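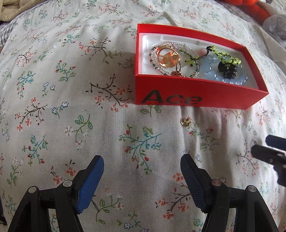
## 4. Fitting and washing your Ralline sheet set

Welcome to the best part! Your Ralline set is cut for mattresses up to 29 cm deep, and it gets softer every time you wash it.

### First wash

1. Turn the pillowcases inside out and fasten the buttons.
2. Wash everything on its own at 40 degrees, with half your usual amount of detergent.
3. Skip the fabric softener. The cotton really doesn't need it!
4. Shake each piece out well and hang it up straight away.

**Caution:** do not tumble dry on high. The elastic will not survive it.

### Making the bed

1. Find the corner with the woven label. It goes at the bottom right.
2. Hook on that corner, then the one diagonally opposite, then the last two.
3. Smooth from the middle outwards with flat hands.

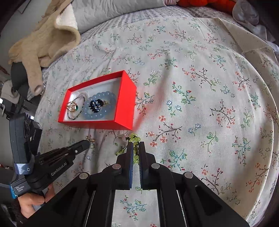

Creases are part of the fun with pure cotton, and we'd leave most of them alone (Tharun Warrier, who draws our prints, never irons his). A busy pattern is very forgiving too. With little sprigs of pink-coral blossom and light blue flowers all over, soft wrinkles hardly catch the eye. If you do like a crisp finish, iron on the back while the cloth is still slightly damp.

**Note:** lengthways shrinkage of up to 3 cm in the first wash is normal and allowed for in the cut.

Spare elastic is in the small Flokmont envelope. For fitting it, see section 5.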